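Search this site Go

Plumon household arm build: progress report to the Witthorpe workshop fund
6 December 2020
Prepared by Irfan Oei

Work since June has centered on the laundry task, with the left hand holding the basket and the right arm reaching into the drum of a front-loading washer.

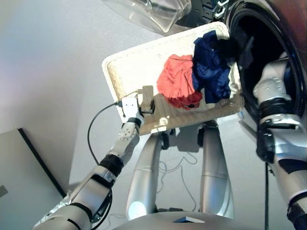
1. Mechanical

Both arms are mounted and run under their own power. The left hand now grips the basket by a lower corner. Earlier trials used the long side, and the rim flexed enough to trip the force limit. Lorne Turcotte reprinted 3 finger pads in a softer material. Wear on the new pads has not been measured.

2. Wiring

The cable from the hand module on the left arm still runs in an open loop. It needs a guide before we raise joint speed. Dimas Hutapea has drawn one that clips to the forearm — printing is scheduled for next week.

3. Software

The control log holds 1058 completed motion commands without a controller reset. Grasp planning on crumpled fabric remains slow. Dark garments are the main problem against the dark drum, and Zahira Sumampouw is testing a fixed exposure setting.

4. Spending

The two wrist bearings ordered from Barbosa came in under budget. We request that the balance be moved to cable and connectors.

5. Next period

Fit the cable guide. Repeat the unloading trial with 4 mixed garments. Send the test log to Sekar Tambunan for review.

Filed under: Workshop Builds, Robot Arms, Funded Projects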